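Section 3: Setting Up a Word Round

Now for the fun part! A word round takes a tray, a handful of letter blocks and a clear stretch of table. The Zarnero tray works well for short words, and its long slot lets children slide a finger under each letter as they read.

3.1 Building from the left

1. Lay the tray flat in front of the player, with the slot running side to side.
2. Pick out the blocks for your word and leave them loose on the table.
3. Place the first letter at the left end of the tray and say its sound out loud.
4. Add the next letter right beside it -- no gaps -- and keep going to the end of the word.
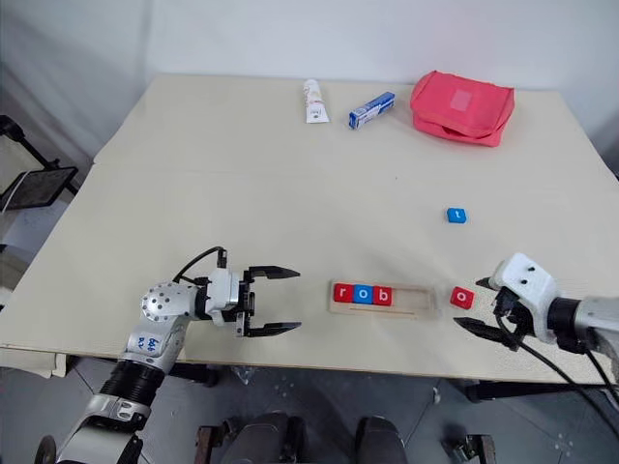

Fig. 5. Tray with "r", "o" and "b" in place; the loose "o" and "t" are still on the table.

Note: Stop at three letters and read what you have. "Rob" is already a word, and two more blocks make it "robot". Children love that moment!

Note: Check which way up each block sits before reading. A lowercase "b" turned around is a different letter altogether.

3.2 Working at an angle

The tray doesn't have to be square to the table. Turn it to suit a left-handed player, or two players sharing a corner, and keep the spare blocks in a loose group within easy reach.

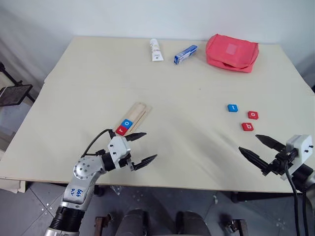 Fig. 6. Tray set diagonally with two letters in it; "t", "o" and "b" to the right.

CAUTION: Push pouches, tubes and small boxes to the far side of the table before you start. Sleeves catch on things.

5. When the word is finished, read it together, then tip the blocks out and try another.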